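Pink tiled worktops — keep or rip out?
17 replies · 80 views

corinne_w
We've just got the keys to a house in Gornadmont and the kitchen has the little square pink tiles all over the worktop, white grout, the lot. Vaughn wants them gone by October. I've gone and fallen in love with them! But the grout is grubby and I've never cleaned a tiled top in my life. Has anyone lived with one?

Alaric H
Rip it out. My mum had tiles and you could never roll pastry on them. Crumbs in every line, and she was forever at it with a toothbrush.

imani_l
Oh don't, Alaric! I adore mine. Pink as well, with an orange trim round the basin, and it cheers me up every single morning. I give it a going over on Friday while the kettle's on — one of those sponges with a rough tan fibre side and a reddish-brown scrubby layer, then a yellow cloth after.
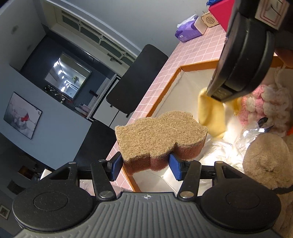 corinne_w
What do you use on the grout itself?

imani_l
Bicarb mixed to a paste with a bit of water, left on for about ten minutes, then a soft brush along the lines and a good rinse.

Alaric H
Or a nice plain worktop and a wipe. Ten seconds.

Leonie A
I'm with Imani on keeping them, but I'd go easy with anything rough on old glaze. I dulled a patch by our hob that way and it still annoys me. Try a corner first.

imani_l
Fair point Leonie, I only use the rough side on stuck-on bits.

corinne_w
Right, brush and bicarb this weekend. Vaughn has agreed to wait till he's seen it clean (he's still measuring up, mind).

3 shares · 8 comments hidden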